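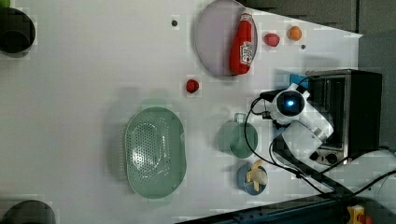
pressbreak_dad
Moderator, Girls Hoops Board

Rec league voted to drop the full-court press once you're up 12. Dasgate Gym crowd is furious. I think it's fine. Discuss, nicely, by which I mean not like May.

fullcourt_perka
So we teach them to play hard until the math gets rude. My daughter's team was up 12 in the first quarter last winter and lost. Where's the rule for that?
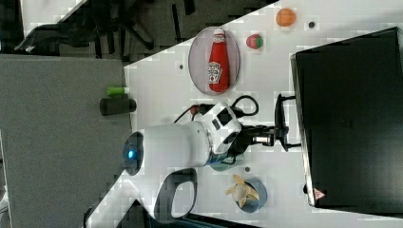

Ketchup bottle on its plate, fruit off to the right.

zonedefense800
The Truvex team beat us by 30 and was still trapping at half court. Their coach called it conditioning. I call it a guy who owns a whistle.

fullcourt_perka
Then guard the ball. It's fifth grade, they can learn to pass out of a trap.

pressbreak_dad
Posted 9/13/20
They can learn it down 10 too.
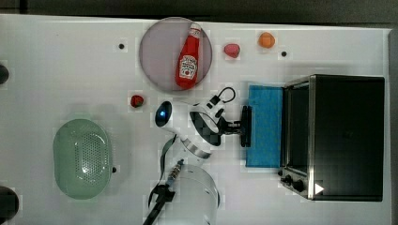 benchmob_mom
A press only works if the trap closes on the sideline, and most of our kids trap in the middle and leave somebody wide open. Take the picture. Call the ketchup bottle the ball handler and the orange fruit over by the top edge our weak side forward. Now tell me who's picking her up. Right. So I'd ban it at any score until we can run one.

zonedefense800
Finally, a scouting report I can follow. Still voting for the rule.

fullcourt_perka
Still against.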